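Call for Participants: Viewers and Reviewers for the Ovwood Repertory Film Season

Reading time: 3 minutes

The Ovwood is looking for 30 people to watch, discuss and write about older films in our coming repertory season. The season opens in February at our screening room in Vustbridge. You do not need a film degree or any published work. You do need to like sitting in a dark room with other people and having an opinion afterward.

We are showing the popular dramas and comedies that most people have already seen at home, often in pieces, often on a small screen. We want to know how they hold up when watched from start to finish with an audience. Each participant will be assigned to a group and will attend one screening a week.

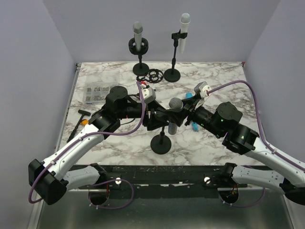

Every screening is followed by a recorded talk, and the recordings are edited into our podcast, Vuder. Groups are kept small so that each person gets a turn. Two microphones on stands with round black bases are enough for a conversation like this, and you will be asked to speak one at a time. If you would prefer to stay off the recording, say so on your form — you can take part as a writer only.

What we ask of participants:

- Attend at least six screenings out of eight.
- Write a review of 593 words or fewer after each film you attend. The limit is the space on our printed program sheet and we do not go over it.
- File your review within 2 days of the screening.
- Arrive on time. Doors close when the film starts.

What you get:

- Free entry to every film in the season, including the ones your group is not assigned.
- A guest ticket for one screening of your choice.
- Written notes on your first two reviews from the season editor, Leif Rustad.
- Your name on anything of yours we print.

This is an unpaid role. We can repay bus fares within Vustbridge if you keep your tickets.
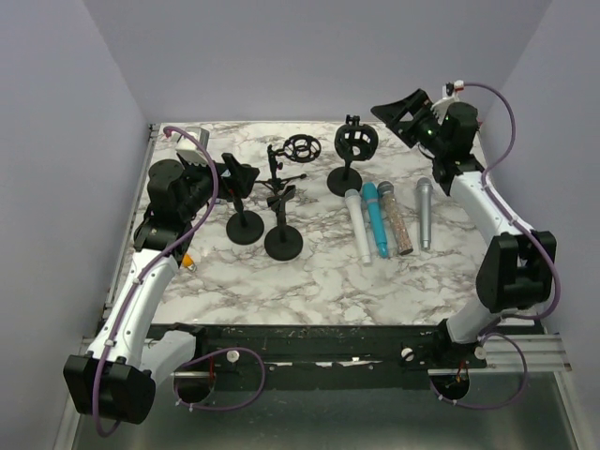
Microphone stands and two robot arms on a marble-patterned tabletop.

The screening room has 66 seats. There is step-free access from the side entrance, and four spaces for wheelchair users in the back row. Captions will be on for every film. Please tell us about anything else you need when you apply.

We are hoping for a mix of ages. In our last season most of the reviews came from people who had first seen the films on release, and they were good reviews, but they tended to agree with each other. If you have never seen a film that everyone around you quotes, we would like to hear from you. The Tai discussion group, which meets in our lobby, is welcome to apply together — please send one form per person.

To apply, send us your name, a phone number and one paragraph on a well-loved film you think is overrated, underrated or rated correctly. Tell us why. Applications close on 3rd August.

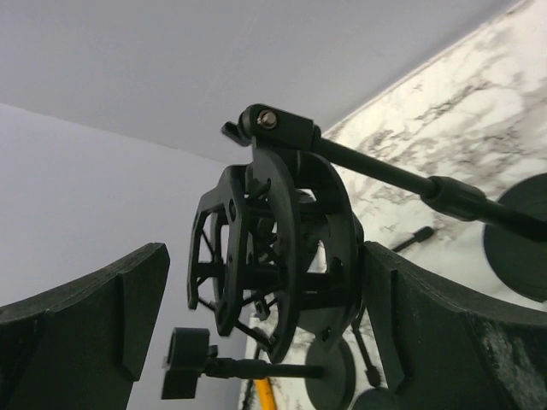

Can I apply if I have never written a review before?
You can, and the paragraph in your application is the only writing sample we look at.

Comments

marcy_k: Do we get to pick which films we're assigned or is it random?

Ovwood front desk: You can list a first and second choice on the form. We can't promise either.

Dell P.: Did this last season. The notes from Leif were worth it. Bring a sweater, the back rows get cold.

tomasz: Six out of eight is hard with shift work. Any chance of matinees?

Contact Ovwood | © Ovwood Screening Room, Vustbridge | Back to top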